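Kollia Layout Board - Working Group
Minutes of the November meeting
Held in the Second Floor Meeting Room, Somo Building, 2:00 p.m.

Present: Magnus Skinner (Chair), Tegwen Gronow, Liam Bramwell, Huiling Shi
Apologies: Blair Skinner (written comments received and circulated)
Minutes taken by: Liam Bramwell

1. Minutes of the previous meeting

The minutes of the October meeting were accepted with one correction. Under item 5, "backing card" should read "backing board." The Chair signed the corrected copy.

2. Matters arising

2.1 The order for replacement pieces had been placed with Matheson as agreed. The confirmation quotes a total of $2,224, with delivery to the Somo Building. Tegwen Gronow to check the delivery against the order when it arrives.

2.2 The question of a storage box for the pieces was carried over. Two samples have been received and a third is expected.

2.3 The spelling of the product name on the packing slip has been corrected by the supplier.

3. The printed sheet

Tegwen Gronow presented the current state of the sheet. It is set in portrait and carries thin dark outlines marking where the parts belong. The group compared it with the September draft, which had been laid out in landscape and was found awkward to reach across. Portrait was confirmed as the standard orientation and the landscape files are to be archived.

There was some discussion of line weight. Huiling Shi considered the outlines too fine for use at a distance, in particular the small rounded rectangle on the left and the oval lower down on the same side. Tegwen Gronow noted that a heavier line would take up more of the space inside the smaller shapes and might leave users unsure whether a part should sit on the line or within it. Blair Skinner's written comments favored the present weight. It was agreed to prepare one trial sheet with a heavier line and to compare the two side by side at the next meeting.

The vertical lines down the middle of the sheet were also considered. The Chair asked that they be kept, as the written instructions refer to the panels by position.

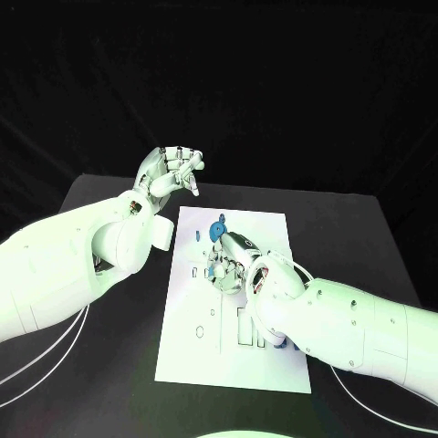 How many copies of the sheet will be ordered in the first print run?

The first run will be 200 copies on the heavier stock, with a reorder to be considered once the trial line weight has been settled. Liam Bramwell to obtain a revised quotation.

4. Table and surroundings

4.1 The group reviewed the choice of table. The matte, dark gray top was felt to give good contrast with the white board, and no member wished to return to the pale top used in the spring. Huiling Shi reported that the pale surface had made the edges of the sheet difficult to find in bright conditions.

4.2 The dark backdrop is to stay in place. Dusta has been engaged to clean the fabric in the meeting rooms and will be asked to include it in the same visit. Members were reminded that it should be left hanging after use. On two occasions it had been taken down and folded over a chair, and the creases took some time to drop out.

4.3 Lighting. Blair Skinner's comments asked that the board be reviewed under colored light as well as white. Huiling Shi spoke in support. Under a strong pink light the distinction between the white of the board and the blue of the pieces should still be plain, and members agreed that this ought to be written into the acceptance notes. Tegwen Gronow asked whether amber and green should be added. The Chair preferred to settle one color first - the matter can be reopened in the new year.

4.4 It was agreed that the position of the board on the table should be described in the setup notes in words only, without measurements, until the table size has been fixed.

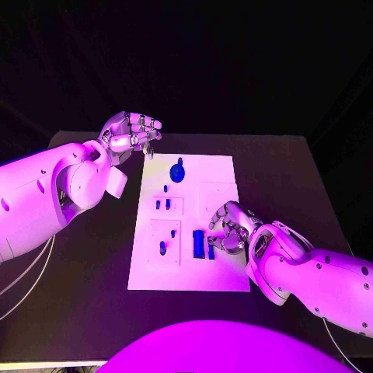
5. Pieces

5.1 Color. Blue was confirmed as the main color for the pieces. A proposal to introduce a second color for the rectangular block was discussed and not adopted. Liam Bramwell asked that his preference for a second color be recorded.

5.2 Round piece. The round blue piece with the small knob on top was discussed at length. Huiling Shi reported favorable comments on the knob, which gives users an obvious place to take hold. Tegwen Gronow asked whether its place near the top center of the board should be fixed or left open. The view of the meeting was that it should be fixed for the standard layout, and that alternative layouts could be issued later as separate sheets.
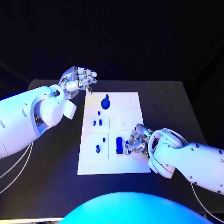

Blair Skinner's comments raised a related point about spacing. Where a small piece has its place close beside a larger block, there must be enough room for it to be set down and taken up again without disturbing its neighbor. Members agreed with the principle. Tegwen Gronow will look again at the gaps in the lower half of the layout and will bring a revised drawing. No change is to be made to the upper half in the meantime.

5.3 Spares. Each set will be supplied with 4 spare pieces, packed separately from the main set and labeled as spares. The contents list inside the lid is to be amended to match.

6. Setup notes

The second draft of the setup notes was taken as read. The following changes were agreed:

- "Template" to be replaced by "sheet" throughout.
- The step on laying the board flat to come before the step on setting out the pieces.
- The paragraph on storage to be held back until item 2.2 is closed.
- The name Kollia to appear on the first page only.

Huiling Shi asked that the notes be tried by a reader who has had no part in the project. The Chair will approach a colleague on the first floor.

7. Budget

The Chair reported an unspent balance of $3,487 before payment of the Matheson invoice. The revised quotation for printing is not yet known and no further orders are to be placed until it has been received. The cleaning of the backdrop falls under the building account and does not affect the project balance.

8. Actions

Tegwen Gronow - trial sheet with heavier line; revised drawing of lower half; check of Matheson delivery
Liam Bramwell - printing quotation; amended contents list
Huiling Shi - acceptance notes, including wording on colored light; request to Dusta
Magnus Skinner - reader for setup notes; storage box samples

9. Any other business

Huiling Shi asked that members return the sample pieces to the labeled tray at the end of each session. Agreed.

The meeting closed at 3:25 p.m. The next meeting will be held in the same room in December, at a time to be confirmed by the Chair.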